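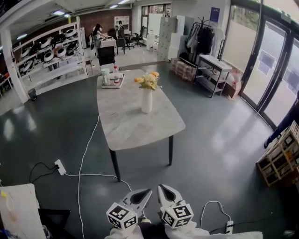 Table effet marbre, fleurs artificielles, multiprise au sol. Le « showroom cosy » en 2025.

1/ Lundi 3 février 2025, je reprends mon fil sur les tables « effet marbre ». J'en avais parlé en novembre, on m'avait répondu que j'étais de mauvaise foi. Peut-être. Mais j'ai relu les fiches produit depuis, et je ne suis pas plus convaincue.

2/ Le plateau gris clair veiné, les coins arrondis, le petit liseré blanc, les pieds noirs fuselés. Vous avez tous mangé sur cette table. Dans un Airbnb, dans une cantine d'entreprise, chez votre cousin qui vient d'emménager. On la vend partout et sous dix noms.

3/ Chez Olletti, le modèle équivalent s'appelle « pierre douce ». J'ai cherché le mot « pierre » dans la composition. Il n'y est pas. J'ai écrit au service client, qui m'a renvoyé vers la page que je venais de lire.

4/ Je précise pour les susceptibles : je n'ai rien contre un plateau imprimé. Ça se nettoie, ça se déplace à deux, ça ne boit pas le vin rouge. Ce qui m'agace, c'est qu'on me parle d'« authenticité » dans la même phrase.

5/ Le prix, parlons-en. 200 euros la version courante, 3 418 euros la version « atelier » de chez Stusteck. J'ai posé la main sur les deux. La seconde est plus froide et plus lourde, d'accord. Elle bouge quand même quand on coupe sa viande.

6/ Passons au vase. Blanc, en céramique, haut, planté pile au milieu. Bouquet jaune et crème, feuilles vertes, et rien à arroser -- jamais. Je comprends l'intérêt dans un lieu de travail. Personne n'a envie de gérer l'eau croupie du vendredi.

7/ Par contre, essayez de discuter avec quelqu'un assis en face. Un vase haut au centre d'une table, c'est une cloison. Les magazines déco le conseillent depuis toujours et je me demande s'ils ont déjà dîné à plus d'un.

8/ On me dit « les fausses fleurs ont fait des progrès ». Jusqu'à deux mètres de distance, je veux bien. De plus près, je reconnais. Et la poussière qui s'installe dessus, elle, est parfaitement authentique.

9/ Le plateau blanc posé vers le bout de la table, avec la bouteille à bouchon rouge et le pichet (ou le gobelet, allez savoir). Ah, le plateau. On met un plateau sous deux objets et ça devient une « composition ». Sans plateau, ce sont deux trucs qui traînent.

10/ J'ai testé chez moi avec le sel, la télécommande et un tube de crème. Ça marche un peu, je dois le reconnaître. Trois jours. Ensuite le plateau attire les clés, les tickets, une pile morte, et on est revenu au point de départ avec un objet de plus à laver.

11/ Maintenant, baissez les yeux. Long câble blanc qui part de dessous la table et qui se promène sur le sol brillant. Adaptateur par terre. Câble noir en boucle. Multiprise blanche un peu plus loin. Voilà ce que les catalogues ne montrent pas.

12/ Toutes les tables à pieds fins ont ce problème. Quatre pieds élégants, aucun endroit où cacher un fil. Vous achetez une ligne « aérienne » et vous découvrez que l'air est plein de rallonges.

13/ Onsri vend une goulotte adhésive pour ça. J'en ai collé une en novembre. Elle s'est décollée avant les fêtes. Leur page annonce 132 avis cinq étoiles, je serais curieuse de savoir combien ont été écrits le jour de la pose.

14/ Si vous voulez quand même un conseil : faites passer le câble le long d'un mur, même si ça rallonge. C'est moche aussi, mais on ne se prend pas les pieds dedans avec une carafe à la main.

15/ Le mur de briques rouges au fond, maintenant. Je ne sais pas s'il est vrai et je ne vais pas faire semblant de savoir. Mais brique + colonne blanche + étagère métallique blanche + petite poubelle noire, c'est la panoplie complète. Il manque l'ampoule à filament.

16/ On me répond déjà que Murnlow fait de « vraies » tables, en vrai matériau, avec une vraie facture. Très bien. J'attends qu'on m'en montre une qui a servi deux ans avec des gens qui posent leur tasse sans dessous de verre.

17/ Est-ce que j'achèterais celle-ci ? À 200 euros, pour un bureau, peut-être. J'enlèverais le vase et je garderais le plateau trois jours.

18/ Pour ceux qui demandent en message privé : non, je n'ai pas de code promo.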